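Sedley Shelter Litter Switch: Second Progress Report to the Foter Fund
Period covered: January through April

1. Where we are

The grant pays for one thing, which is to find out if moving our cat rooms from clay litter to tofu litter saves money and staff time. The supplier's sales sheet says it does both. Four months in, I would not sign my name to either claim.

Both buildings are now in the trial. Onari, the larger one, switched over completely in January. Ismail kept clay in its back rooms so that we would have something to compare against. That was a condition of the grant and it was a good condition, because without it this report would be much cheerier and worth a lot less.

We took in 211 cats during the period. Of those, 14 refused the new litter and had to be put back on clay. Most were older cats. The application assumed there would be no refusals at all, which I thought was optimistic when I read it.

2. Spending

We have spent $1,698 on litter against the trial budget. The per-bag price is higher than clay and was always going to be. The savings were supposed to come from using less of it and from cheaper disposal. The disposal savings have not shown up, and our hauler charges by the pickup, so a lighter dumpster costs exactly what a heavy one does. I raised this before the trial began and was told the contract could be reopened. It has not been.

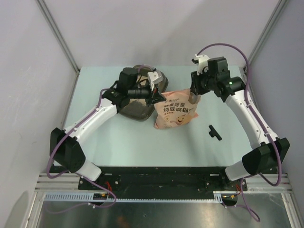 Onari's day shift disagrees with me on the hauler and asked that it go in the report. Their point is that the dumpster now fills slower, so we could drop one pickup a month without reopening anything. They may be right. I would like to see it hold through kitten season before we cancel a pickup and end up with bags stacked by the back door.

3. Staff time

Scooping is faster. I will give it that much. The night log at Ismail shows shorter rounds in the tofu rooms than in the clay rooms, and the people doing the work say their wrists hurt less. What the log leaves out is sweeping. The pellets travel, especially from the rooms with long-haired cats, and sweeping is written down under general cleaning, so the time drops out of the comparison. Starting in May we will log it by room.

There was also a wet week in March when the storage closet at Onari leaked and we threw out 53 pounds of litter that had swelled up. Clay would have been spoiled too, but clay costs less to throw out. The closet has been patched. The stock now sits on pallets.
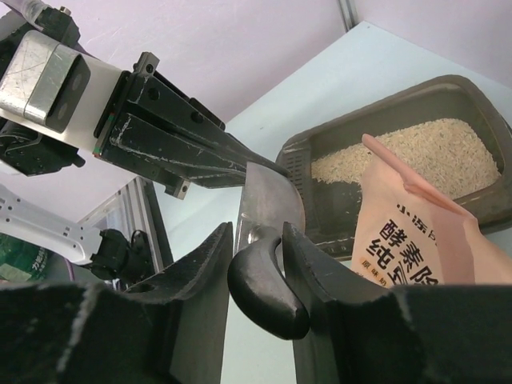

Pale pellet litter in a gray tray, with its pink bag.

4. Odor

The grant asked for a measure of odor and I have never been happy with the one we picked. Visitors fill out a card at the front desk and rate the cat rooms from one to five. The scores went up a little at Onari. They also went up a little at Ismail, including for the rooms still on clay. My guess is that opening the windows in April did more than any product. I would ask the fund not to quote the odor scores in its own newsletter until we have a full summer of them. 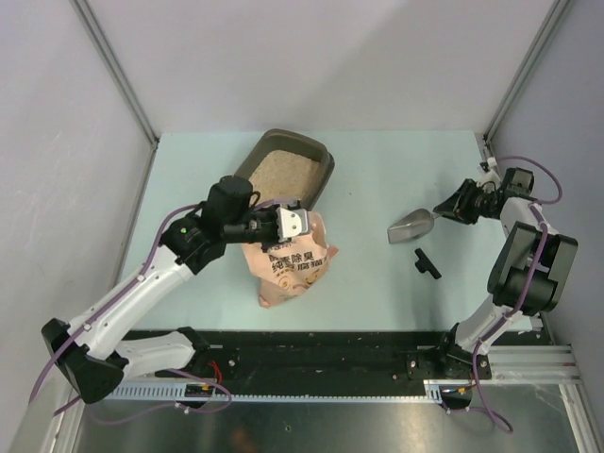 A better test would be to have the same few people rate every room at the same hour, before the morning cleaning, without being told which litter is in use. We can do this with the staff we have. It would need to start by June to give us anything useful for the final report.

5. Requests

We ask to move the unspent training money into litter for the second half. The training took one afternoon and does not need repeating. We also ask for permission to keep a clay supply on hand at Onari for the cats that refuse, which the current terms do not allow.

We are not asking for an extension at this point. If the hauler will not talk to us by July, the disposal question should be dropped from the final report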